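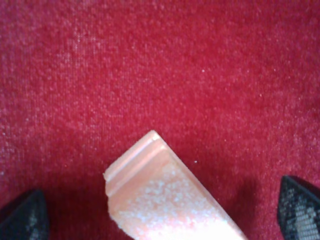

Moths, then. Carpet moths, to be exact, as half of Bastbridge seems to have them this autumn and my inbox says so. Quick round-up as I'm out of time before this goes off. Short version: it's the grubs that do the eating, the little brown moths flitting about are just the parents. They want wool, dark corners, peace and quiet. Under the sofa. Behind the piano. The edge nobody hoovers. A plain red carpet, short dense pile, will show up every pale speck of lint or crumb, so you'd think you would spot trouble early on one of those, but a bare patch under a bookcase can go on for years before anyone looks.

What to do. Move the furniture, all of it, even the wardrobe. Hoover both sides of the rug if it's a loose one, and the floor under it, and the gap by the skirting with the thin nozzle. Then empty the hoover outside, straight into the bin. Do it again in a week. And again. Four goes is my rule, tedious I know.

Small rugs can go in a chest freezer, bagged up tight, two weeks. Mine went in with the peas. Sticky traps are worth having but they only catch the males, so they tell you wether you've got a problem, they don't fix it. Lavender bags — nice smell, wouldn't rely on them.

Had a quote of £445 from a firm over in Polholm to spray three rooms. Gulp. Haven't said yes. If anyone has paid for this and was happy with it please let me know, same if you weren't.

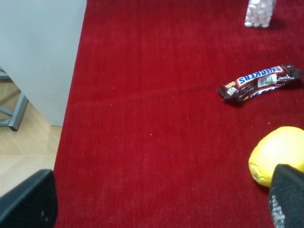 Muthu Kaimal wrote in after the last issue to say that spraying did nothing at his place until the old felt underlay came up as well, it was riddled, and the fitter charged him £80 to take it away. He's gone for rubber underlay now and has had a clear run since January. Worth a look under yours before you spend on anything else. Just lift a corner.

Also — people keep asking about synthetic carpet. They mostly leave it alone, but pet hair and fluff down the edges will feed them just fine so you still have to hoover, sorry.

Spare traps at the Nurmi Road swap table, help yourself, bring back any you dont use. More on wool jumpers next time if I get round to it.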